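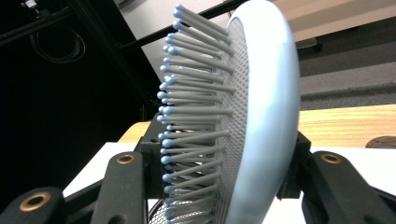

A paddle brush between the gripper fingers. Every blue tip on it is a chance to argue about the rulebook.

I've spent most of this spring recording hand-held gripper demos of stuff people keep in their bathrooms, and I have opinions about the paperwork. Lots of them! If you've never had to write a handling standard for teaching robots, picture a recipe written by someone who is scared of the oven.

Our house rules started life as a single page from Stellan Rustad, who set up the recording program at Tirnier. One page, and it was great. Grip the thing the way you'd want a robot to grip it, keep your free hand out of the way, say so if you messed up. By May we were on draft 11 (I have them all in a folder, don't ask) and the section on brushes and combs had swollen to 700 words. You could brush a horse in the time it takes to read it.

My beef is with one line in particular: "Grasp objects at the geometric center where practicable." Fine for a soap box. Now look at a hairbrush again. One side is smooth and curved, the other is a whole crowd of thin pins with little balls on the ends, and if you close a gripper on that without thinking you're pushing on the part that's made to give. Any kid knows you pick up a brush by the handle. The rule doesn't know that, because the rule has never met a brush.

So I say write the standard per object family, and let the person holding the tool pick the grasp inside it. Then make them write down what they picked. I'm serious about that second part. I'm not one of those people who thinks rules are for other folks, and I've thrown out enough of my own recordings to prove it. When we went back through the 3,878 clips in the Vundstead set, the ones that gave us headaches were the ones with no note attached, where you couldn't tell if an odd grasp was a choice or a slip.

Margaux Mallet, who reviews for us, thinks I'm being soft. Her view is that every bit of freedom you hand the operator comes back as a mess at training time, and she'd sooner have dull data that agrees with itself. She has a point, and we've had this fight over more than one lunch. But dull data gets you a robot that grabs everything by the middle, and I wouldn't want that one anywhere near my bathroom shelf.

What would I keep? 3 things from Stellan's page, pretty much word for word, plus a notes box that can't be left blank. The rest can go in an appendix for whoever likes appendices.

Last updated: May

Print this page | E-mail this page

Comments

pelle_k: We have the "geometric center" line in ours too. I think everybody copied it from the same place.

Margaux M.: For the record I said "consistent," you heard "dull."

Dot in QA: A required notes box gets you a thousand notes that say "ok." Make it a drop-down with an "other" field and you might get somewhere.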